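6 min read

4. Wrist-worn items during standing table work

4.1 Who wears what, and on which wrist

The interviews covered 30 people at three workplaces: the packing floor at Kilerano, the alterations room at Skorkitico, and the Żak bakery. All of them spend most of their shift on their feet at a table. We asked what they had on their wrists at the time of the interview, how long they had owned it, and whether they ever took it off for work. Interviews were held in November, in the first hour after the midday break, and were carried out by Zuzanna Duda and Renji Amano.

Of those interviewed, 70 percent wore at least one item. Watches were the most common, followed by bead bracelets, thin metal chains and fabric bands. People who wore both a watch and a bracelet nearly always kept them on separate wrists. When asked why, most said that two items on one arm knock together or push each other up toward the elbow. One packer at Kilerano said she had moved her watch to the right side years ago after her daughter gave her a bracelet for the left, and had never moved it back. 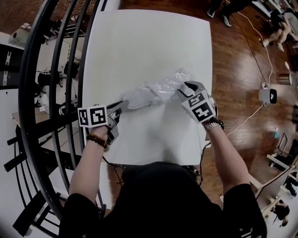
Figure 1. Standing work at a white table, with a wooden bead bracelet on the left wrist and a metal watch on the right.

The side on which an item was worn did not follow handedness as closely as we had expected. Several right-handed people wore a watch on the right. Habit and comfort were given as reasons more often than any feature of the task. At the bakery, house rules do not allow jewelry at the dough tables, so the replies there concern what people put on again afterward. Two bakers kept their watches on a hook by the door and said they felt "undressed" without them for the first part of the shift.

4.2 Taking items off

Six people said they had stopped wearing something at work for good. The reasons were varied. A broken clasp was mentioned, and so was a rash under a leather strap. A tailor at Skorkitico gave up a chain bracelet after it pulled a thread in a customer's lining – she paid for the repair herself and still has the bracelet in a drawer at home. None of the six had been told to stop by a supervisor.

People who kept their items on described small adjustments. They pushed a watch higher on the forearm before reaching into a box, turned the face to the inside of the wrist, or tucked a bracelet under a cuff. Short sleeves make the last of these impossible, and the packers, who wear short sleeves through most of the year, relied on pushing. Hubert Laskowska, who coded the transcripts, marked these replies separately from those about removal. The two groups of replies seldom came from the same person.
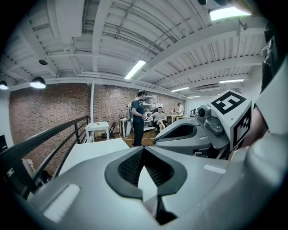
Snagging was the complaint raised most often at Skorkitico and least often at Żak. Replies depended a good deal on the surfaces that come near the wrist during the task. Smooth table tops were rarely mentioned. Open weaves, knitted cuffs and netting came up again and again, and the same concern applies to tools with fabric on them, such as the black mesh inside the dark, V-shaped recess in Figure 2, where the mesh sits within a thick rubbery rim. Chains were said to catch on such surfaces more than beads. Bead wearers complained about something else, namely the cord, which stretches with age until the bracelet slides down over the back of the hand. Replacement cord was bought by the wearers themselves, and one packer restrung hers every winter.

We did not weigh the items or measure their fit, and the complaints reported here are the workers' own. A later round at Istidden, arranged by Zerrin Dursun, used the same questions but added one on sweating under the strap. Those replies are treated in Section 5 together with the notes on skin care kept by Remigiusz Chmielewska.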